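4.2 Recording a set of examples

Read section 4.1 and finish the camera check before you start. One set is 200 takes of the same task. Do not mix tasks in a set.

1. Switch on the hand unit and wait for the light to stop blinking.
2. Open the Ondbridge recorder and choose the task from the list.
3. Hold the unit over the work surface with the fingers fully open. Both fingers must show in the preview.
4. Press the trigger once to start the take.
5. Do the task at a normal pace. Keep your free hand out of view.
6. Open the fingers again, hold still for 2 seconds, and press the trigger to stop.

Note: Start each take from a slightly different height and angle. Takes that all start from one spot teach the system very little.

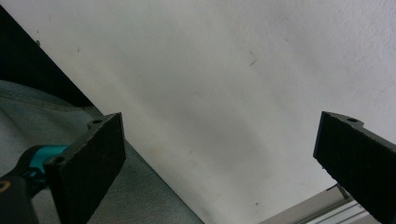

Hendrik Joubert adds that new operators tend to rush step 6, and that in the June sets he had to drop 12 takes where the fingers were still closing when the recording stopped. He would sooner have a slow take than a short one.

7. Mark the take Keep or Drop. If you are unsure, choose Drop.
8. After the last take, press Close Set and wait for the upload to finish.

Caution: Do not loosen the finger screws during a set. If a finger moves, close the set, repeat the camera check and open a new one.

Caution: Do not switch off the unit during upload. Takes not yet sent will be lost.

The recorder holds 1,000 takes. When it is full, step 4 has no effect until older sets are cleared (see 4.5).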